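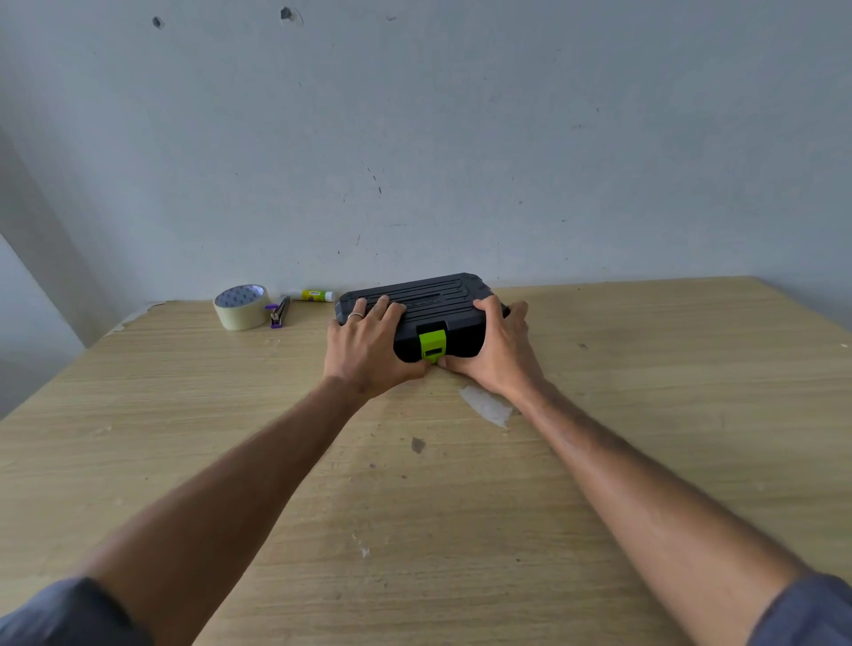 The household tool case has been the subject of a review at this address during the first part of April, and the findings are recorded on these pages for the benefit of readers who maintain a similar case and have let it fall into disorder. The review was prompted by a shelf. On the morning of 8th April it became necessary to establish the width of an alcove in the hallway, and the tape measure was located only after a search of two drawers, a coat and the glove compartment of the car. The case in which it belongs is a black plastic one with a ribbed lid and a bright green latch at the center of the front edge, and it is best opened with both thumbs, one on each side of the latch. Opening it with one thumb is possible, but the lid tends to twist and the smaller bits leave their places.

Regular readers will recall that the case came into the household by way of Hernán Sotelo, who passed it on when he left his apartment on Brosalstead Lane. It was complete at the time of transfer. It has not been complete on many occasions after that, and the responsibility for this rests with the present author and, to a lesser extent, with Jacqueline Delorme, who borrows the pliers.

Scope of the review

The review was confined to the case itself and to the items which are supposed to live inside it. It did not extend to the paint shelf, the box of picture hooks, or the large red toolbox in the basement, which remains under separate consideration and may be addressed later in the year.

The following method was adopted. Everything was removed from the case and placed on a table. The molded tray was wiped with a damp cloth and then dried, with particular attention to the corners of the recesses, where sawdust collects. Each tool was then inspected, wiped and assigned to one of three groups: items belonging to the case, items belonging elsewhere, and items for which no purpose could be determined. The third group included a bent hex key, a plastic wall plug and the cap of a pen.

It should be noted that a molded tray enforces its own discipline. A compartment cut for a particular tool will hold that tool and very little else, so that any object left over at the end of the exercise does not belong. This is a considerable advantage over the canvas bag formerly in use here, into which anything could be put and from which very little could be retrieved.

The tape measure

The tape measure received the most attention, as it is the item most frequently used and most frequently missing. Its housing is translucent green plastic, through which the inner reel can be seen, and it has a metal belt clip on its face. The clip is the cause of most of the losses. A tape measure worn on a belt leaves the room with the person wearing it, and several have left this household permanently by that route.

The tape was drawn out by hand a short length at a time and checked for kinks, grit and worn markings. Readers are advised to do the same. Grit carried back into the housing will scratch the printed numbers, and a blade that has been allowed to snap back at full speed will in time loosen the hook at its end. A little play in the hook is intended by the manufacturer and should not be corrected with a hammer. The author once did so, and the bookcase in the spare room is the result.

The alcove was subsequently measured and found to be 223 millimeters deep at the narrowest point. The shelf bracket ordered from Jimitz will therefore fit, provided the baseboard is left as it is. Michalis Moschos has expressed a contrary opinion regarding the baseboard, and his comment beneath the previous post has been noted.
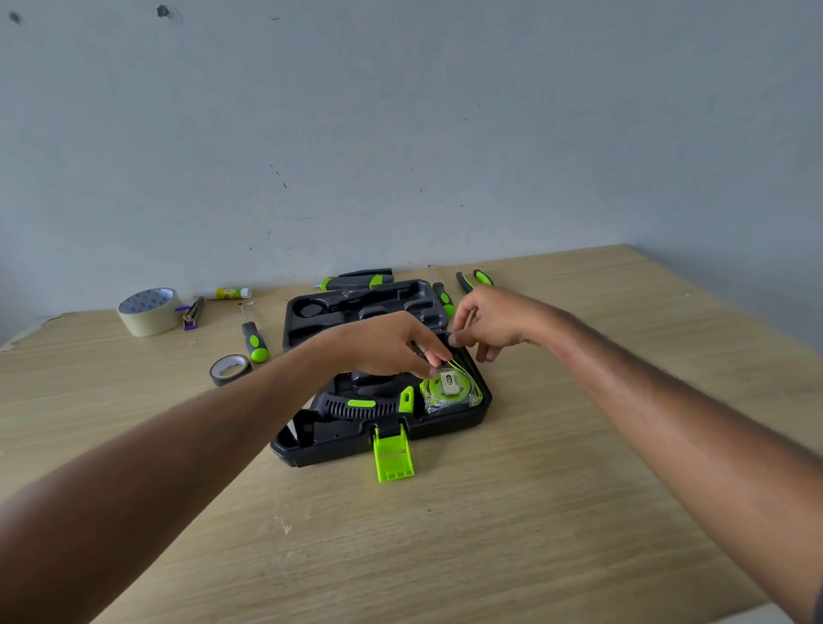 Arrangements now in force

With effect from this week, the case is to be kept on the second shelf of the hall closet, with the latch facing outward. It is to be closed after each use, including uses that are expected to resume within the hour. The tape measure is to be returned to its place in the case and is not to be worn to the store.

Borrowing by friends and neighbors continues to be permitted. Borrowers are asked to leave a note on the closet door giving the name of the tool and their own name. Thierry Poulain has kindly observed that this is more paperwork than his public library requires. The arrangement stands.

Matters outstanding

A replacement for the small screwdriver has not yet been obtained. The hardware counter at Ferrand had none of the correct length, and a longer one will not sit in the recess. Vija Paulauskas has offered a spare from her own set, which is to be tried for fit over the weekend.

The items of no determined purpose have been placed in an envelope and dated. They will be retained until the end of the summer and then discarded, unless something in the house is found to have come apart in the meantime.

Correspondence on the storage of drill bits is welcome in the comments. The next post will deal with the shelf, assuming the bracket arrives.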